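Brulmont Toy Library Adds Play Kitchen Sets to Its Shelves

November 5, 2023

Families in Brulmont can now borrow play kitchen sets from the Nesach Toy Library, which put 13 of them into circulation this week. Each set comes in a lidded tub with a printed contents card and can be kept for up to four weeks.

The library, on the ground floor of the old Ellell school building, has lent out puzzles, ride-on toys and board games for years. Play food and dishes were the items parents asked for most often in a member survey in July, according to the library's newsletter. Until now it had only one kitchen set, and the waiting list for it ran to nearly three months.

The new sets were paid for with $1,353 raised at the summer yard sale. Most of the pieces were bought secondhand, then washed and sorted into tubs by type. Some tubs are built around baking and others around breakfast or a picnic. Two are made up for children under three and contain larger pieces only.

Plates and bowls are in plain colors, and the play fruit is kept in the same tub as the dishes it goes with. 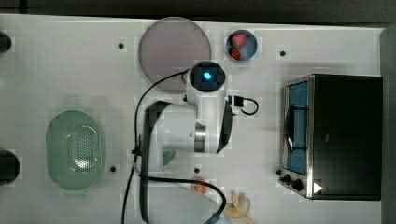

Borrowers are asked to check the contents card before leaving the building and again before bringing the tub back. A missing piece costs 50 cents, and there is no charge for ordinary wear. Dishes should be washed by hand in warm soapy water and dried before they go back in the tub. The play food should be wiped with a damp cloth and kept out of the dishwasher.

Membership costs $6 a month for a household and covers two items at a time. A kitchen set counts as one item. Households that already belong do not need to sign up again, but they will have to show their card at the desk the first time they take out one of the new tubs.

Sets can be reserved by phone or at the desk. Reservations are held for four days, after which the tub goes to the next family on the list. A set can be renewed once if no one else is waiting for it.

The library has also moved its play table closer to the front windows, where children can try out pieces from a display set before their parents choose a tub. The display set stays in the building. Strollers should be left in the hallway by the coat hooks, as the space next to the table is narrow.

Yimyam, the café across the parking lot, is collecting donations of play dishes on the library's behalf through the end of the month. Clean plates, cups, bowls and colanders are welcome, along with play fruit and vegetables in good condition. The library cannot take anything with chipped paint, battery compartments or loose magnets. Fabric food is accepted if it can go through a washing machine.

Donated pieces will be used first to replace lost items in the current sets. If enough are left over, the library plans to put together more breakfast tubs, which were the first to be reserved.

The toy library is open four afternoons a week from 1 to 5. The current list of tubs is posted beside the front desk.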